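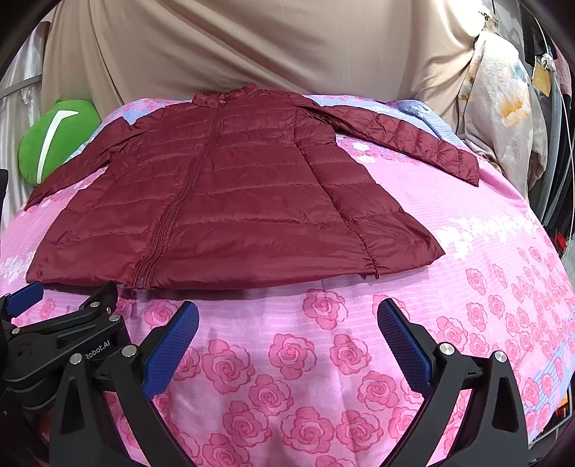

Burgundy puffer jacket, zip front, stand-up collar.

Cudton Clothing Swap, minutes of the spring meeting
Apr 10, 2022
Upstairs room at the Sitompul Street library
Minutes taken and typed up by Arif Ginting

Hi everyone. I said I'd get these out within a week and I've only missed it by a little. As always, I write the way I talk, so if you want the short version, skip to the list of jobs at the end and look for your name. If I've got something wrong, tell me and I'll fix it before the next meeting.

We started late because the library had us down for the small room and there were too many of us to fit. The woman at the desk was very nice about it and swapped us with the chess people. Thank you, chess people. Apologies came from Lorna, Pete and both of the Hadleys.

1. Minutes of the February meeting

Two corrections. I wrote that the leftover shoes went to the church, and they went to the school. I also spelled Marguerite's name three different ways on one page, for which I am sorry (Marguerite, I have checked this one with you in writing). With those changes everyone was happy and we moved on.

Dawn asked whether we'd ever heard back about the missing folding table. We haven't. I wrote to the hall again after the meeting and I'll let you know.

2. How the winter swap went

I thought it went really well! We had 90 people through the door, which beats last year, and that was with sleet coming down most of the morning. Kids' coats were gone before lunch. Sweaters did fine. Jeans were a disaster again, mostly because they were in one enormous heap and you'd have needed a shovel to find your size. Teresa stood next to that heap for most of the afternoon and says she never wants to fold denim again in her life.

We talked for a good while about the heap. Walt wants jeans on hangers with clips. I like the idea, but clip hangers cost more and we don't own any. Dawn said to fold them with the waist facing out and stick a piece of masking tape on each pair with the size in big numbers. We're trying Dawn's way at the next swap, and if it flops we'll price the hangers.

The coffee ran out at eleven. I know. I heard about it from everybody. We'll borrow the second urn.

3. Tokens

This took up the biggest part of the meeting, so bear with me.

For anybody who's new, the rule now is one token for one piece of clothing. You bring in a scarf, you get a token, and you can spend it on a winter coat. Some people think that's lovely and some people think it's why we get so many scarves. Walt had a whole sheet of paper worked out with different colored tokens for different kinds of clothes. It was a good sheet of paper. I got lost somewhere in the middle of it, and I don't think I was alone, because Bev asked him to start over.

Bev's worry was that if a coat costs more tokens, then the families who most need a coat and don't have much to bring in are going to be stuck. I agree with her, and I said so, probably for too long. Teresa said we could keep one for one and just hand out a few free tokens at the door to anybody who asks, no questions. Walt said people might take advantage. Bev said let them.

We put it to a show of hands. One for one stays, with free tokens at the door. Walt voted against and asked me to write that down, so there it is, Walt. He did offer to look after the token box anyway, which I thought was pretty decent of him.

We also need more tokens. The old ones are poker chips and people keep taking them home in their pockets. I'm ordering a bag of 100 and I'd like most of them back this time, please.

4. Sorting and storing the coats

Coats that didn't get picked up at the winter swap are at people's houses right now, mostly mine and Dawn's. My spare bedroom is full. I can't say that strongly enough. My sister is visiting in a few weeks and she'd like to be able to see the floor.

The plan is to get everything into storage bins before the warm weather. Grastix, the self-storage place out past the feed store, told Dawn they could let us have a small unit for the summer at a reduced price. She's going over to look at it and check for damp. We had that trouble with the garage a few years back and ended up throwing out some very nice wool, and I don't want to go through that again.

Before a coat goes in a bin, please:

Empty the pockets. All of them, the inside ones too.
Run the zipper all the way up and all the way down. If it sticks, put the coat in the repair bag.
Wash it if the label says you can. If you can't read the label, ask Marguerite.
Pin the size on the collar with a safety pin and a paper tag. No staples!
Put puffy coats in last, on top, with nothing heavy over them.

There was a side conversation about vacuum bags for the puffers. Teresa swears by them. Marguerite says they flatten the filling and it never really comes back if you leave it squashed for months. Neither one was going to budge, so we agreed to use the bins and leave the vacuum bags for blankets.

Pete sent in a note asking if we could take pictures of the better coats and put them on the web page ahead of the fall swap, so that people have an idea of sizes and colors. Everybody liked that. Lay the coat out flat on a bed or a table, front side up, and send the picture to me with the size. I'll put them up as I get to them. We are not holding coats for people who see them online, and I'll say that on the page in large letters.

5. Repair table

Marguerite ran this on her own last time and she'd like some help, and she deserves it. Mostly she gets zippers, buttons and ripped linings. She says the zippers are nearly always the slider and hardly ever the teeth, and that she can show anybody how to change one in ten minutes. I've signed up, and so has Bev. If you've got a box of old buttons sitting in a drawer, she'll take it off your hands.

We need a second sewing machine. Hers is heavy and she's tired of carrying it up the hall steps. The fabric shop, Grasteseo, might lend us one for the day if we put their flyer on the table, and I'm going to go in and ask. If they say no, Lorna's daughter has one that works as long as you don't want to go backwards.

6. Money

This part is short because there isn't much of it. After paying for the hall and the coffee (such as it was) we came out of the winter swap with $100 in the tin. The hall is going up a bit in the fall. Dawn thinks a bake table would cover the difference, and I've never heard this group say no to a bake table, so that passed in about four seconds.

Walt asked if we should open a bank account. We talked about it last year too. The bank wanted a lot of paperwork and we all lost interest. He's going to find out if that's changed.

7. Dates for the fall

We'd like to hold the fall swap before it gets properly cold, so people have their coats when they need them. The hall's calendar isn't open yet for that far out. Bev is going to call as soon as it is, and she'll ask for the big room with the side door, because carrying racks through the kitchen was no fun at all and somebody (me) put a rack leg through the trash can.

If the big room's taken we'll look at the school gym. The light's better in there, but the parking is terrible, and they want us out by three.

8. Anything else

Teresa wants a changing corner with a real mirror. We've been using the one in the restroom and the line gets silly. Her brother-in-law has a tall mirror he's trying to get rid of. Yes please.

Dawn brought up smells. Some bags come in smelling very strongly of smoke or mothballs and then everything near them smells too. We'll keep a separate rack by the back door for airing things out, and whoever is on the door can use their judgment and be kind about it.

Walt has a found glove, brown, left hand. It's been in his truck since February. Please claim it.

Marguerite brought lemon bars and there were none left to record.

Jobs

Arif: order the tokens, visit Grasteseo about the sewing machine, chase the hall about the folding table, put the coat pictures on the page.
Dawn: look at the storage unit, buy masking tape, start the bake table sign-up.
Walt: token box, bank account question, glove.
Bev: call the hall about fall dates, learn zippers.
Marguerite: teach zippers, go through the repair bag.
Teresa: mirror, and bring the second urn.
Pete: draft the wording for the page about the coats, seeing as it was his idea.
Everybody: get your coats washed, tagged and over to Dawn's. Please call her first, she has a new puppy and the gate has to stay shut.

We finished up when the library started turning the lights off. Next meeting is in the same building, and I'll send around the room once they tell me which one we've got.

Arif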